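Hands or grippers, part two

In April I swapped the two-jaw grippers on our sorting cell for a pair of five-fingered hands. Yara Aoun wrote the controller, which we call Srour, and I wanted to know if it could run fingers on the same 250 picks I gave the jaws. 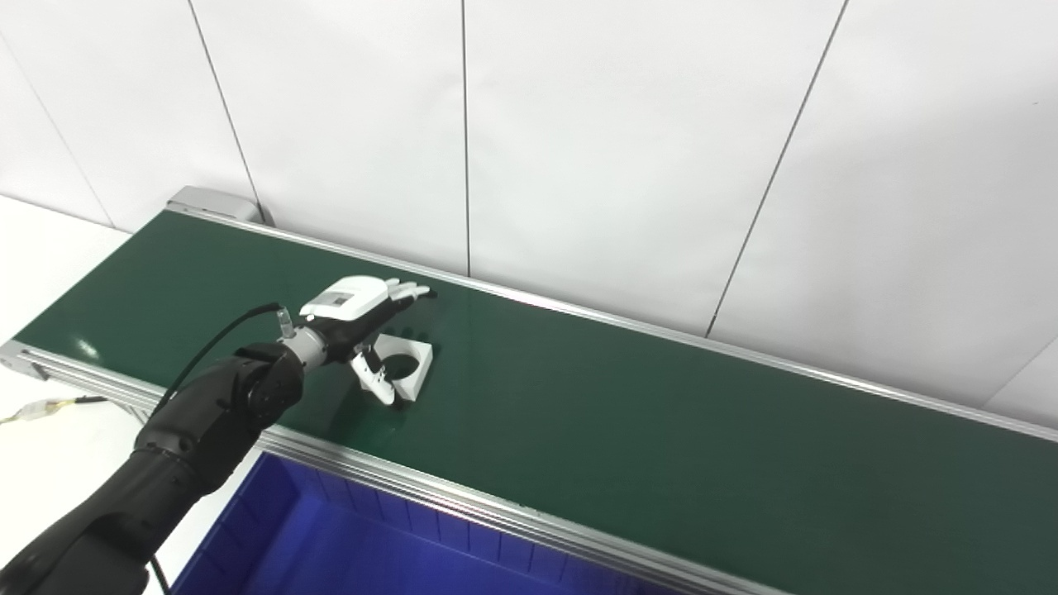
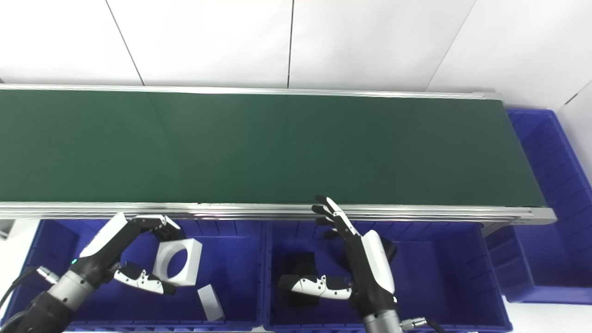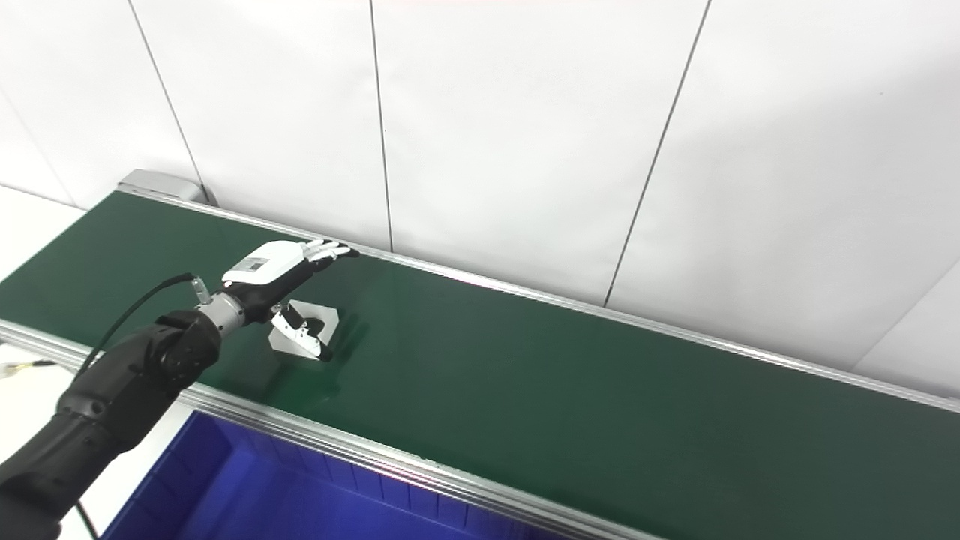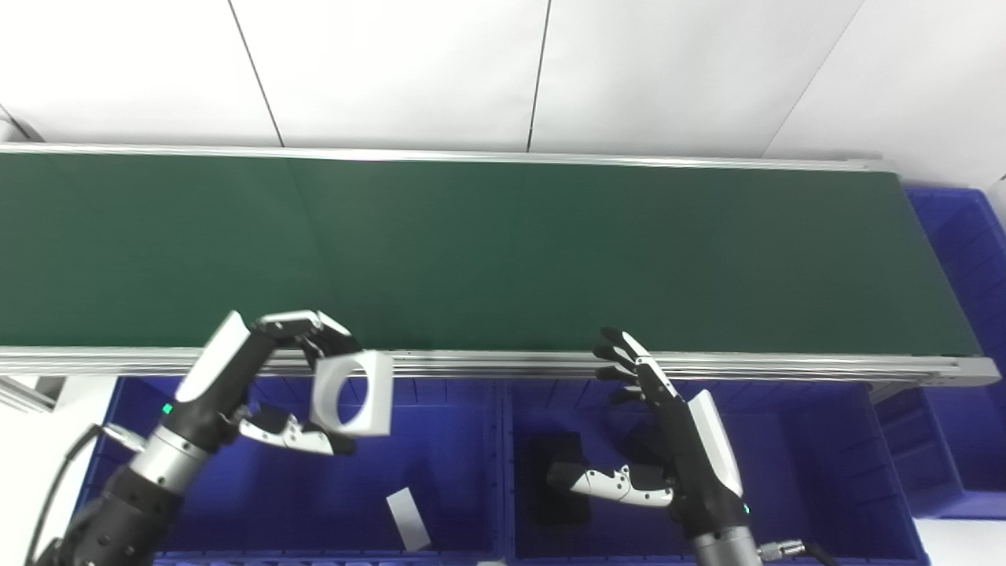

My main complaint is still grasp planning. With jaws, you set a width and a force and go on to the next part. The hands want a position for every finger, and the table for that is now 761 lines long. The square part with the big round hole is the one I tune on. I had planned to hook it through the hole, but the grip in the last picture, fingers curled over the top and thumb beneath, is the one I've kept. Thin parts on the belt are harder, and I have no good numbers for them yet.

The jaws did the 250 picks with 2 drops. The hands are at 116 picks so far. Bereket Alemayehu wants the Drostcombe wrist camera tried before I run the rest, so I'm mounting that next.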